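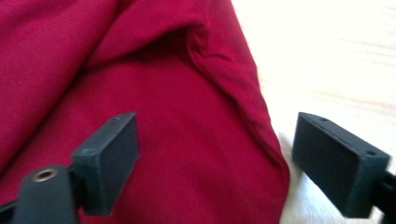
Handheld grippers for cloth – what are your house rules?
Forum: Demo collection and good practice

bunting_g
Apr 29, 2023
Trying to write one page of rules for our cloth folding demos before the new people start. Have got as far as:
- check both finger pads for play before every session, screws nipped up
- fingers fully open at the start of each demo, hands off the cloth
- fix the lighting, no blown out table tops
- one garment per demo, anything else off the table
- bad grasps stay in but get tagged
Anything missing? Want it short. Last place I worked had a 61 page document and it sat in a drawer.
Gareth Bunting

coltine
Agree with most. Not the one garment rule. Real tables have other stuff on them. If every demo is one jumper on bare wood you get a policy that falls over the minute a towel is near it.

wristpain
+1 to coltine. Also no mention of how long people are holding the thing?? We do 80 demos then swap, no arguing. After that the grasps get sloppy and people start dragging the cloth instead of lifting.

bunting_g
Fair on the swap, adding it. On clutter – I dont mind clutter if its planned. What I mind is someone leaving last session's towel there and it not being written down anywhere.

Mbali R
So write THAT. "Anything on the table goes in the log." Different rule from "one garment".

lysenko_fan
Disagree about keeping bad grasps. Bin them. We went through 161 demos in October and the tagged ones had three different spellings of the tag. Useless. Took an afternoon to sort out.

Mbali R
That's a tag problem. Use a dropdown. Failed grasps with a recovery are the best thing we've got for knitwear, would not throw them out

lysenko_fan
With a recovery ok. Without, bin.

bunting_g
Can live with that. Recovery = keep and tag, no recovery = delete and note the number deleted.

porkomwood
re lighting, "no blown out table tops" isnt a rule, nobody can check it. Say which lamp, how high, blinds up or down. Ours is lock the exposure on the red jumper AND a white cloth, if you cant see the weave on the white one turn the lamp down. Pale tables are a pain for this

coltine
or get a darker table

porkomwood
or train on pale tables seeing as people own them? thought you were the realism one

coltine
ha. fine

wristpain
Pads – put a swap interval in aswell, not just "check for play". Printed pads polish up with use and the grip on cotton goes. We number each pair and write the number in the session log.

bunting_g
What interval?

wristpain
9 sessions for us but we use them hard. Depends on your filament. Check the threaded inserts when you've got it apart, they can creep out if someone is heavy handed with the driver

Mbali R
Brosora template has a pad log in it btw, pinned at the top of this section. Radebe is me if you're looking at the edit history. Steal whatever.

bunting_g
Ta. Draft 2:
1. pads numbered, checked for play, swapped at interval
2. start open, hands off cloth
3. lamp and blinds as per sheet, exposure locked, white cloth check
4. everything on the table in the log
5. recovery keep and tag from dropdown, no recovery delete and count
6. swap operator at 80
Still fits on one side. Will post the proper version once our lot have had a go at it

lysenko_fan
7. dont change the rules halfway through a dataset

bunting_g
ok yes. 7.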